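Chapter 4
Cold Storage in the Home Kitchen

The refrigerator is the only appliance in the house that never gets a day off, and it is treated accordingly. We overload it, stand in front of it with the door open as though it were a television, and blame it for the lettuce. This chapter is about giving it a fair go.

By the end of the chapter you should be able to:
explain how cold air moves through a domestic fridge
decide which fruit and vegetables belong inside it
plan a shelf layout for a household of any size
keep a storage diary (Activity 4.2)

4.1 Fruit: in or out?

Few questions divide a share house so reliably. One camp refrigerates everything, bananas included. The other keeps a fruit bowl on the bench and calls the results "ripening".

Both have a point. Apples keep crisp for weeks in the cold and turn floury on a warm bench. Peaches are fussier – chill one before it is ripe and the flesh can go woolly, a flavour and texture best compared to damp cardboard. Let stone fruit soften at room temperature first, then move it to the fridge to buy yourself a few more days.

Consider the Zavcombe household, whose doings you will follow through the next three chapters. In November they bought 56 apples at a roadside stall, ate five, and put the remaining 51 wherever there was a gap. Their losses are tabulated in section 4.4 and make sobering reading.

A basket helps. Carry fruit to the fridge in one trip, check each piece for bruises as you handle it, and close the door between loads. Baskets with openings in the sides let air move around the fruit, and they wash easily.
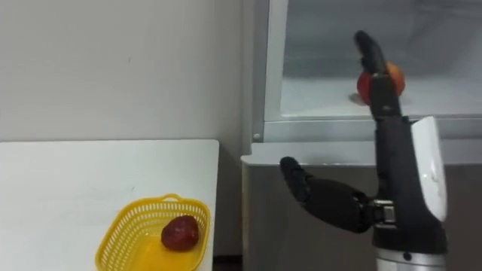

Figure 4.1 Fruit at the fridge, with a yellow basket on the table alongside.

Before reading on, open your own fridge and write down where the fruit is kept. Include anything you find behind the mustard. You will need the list for Activity 4.2, and you may not tidy up first.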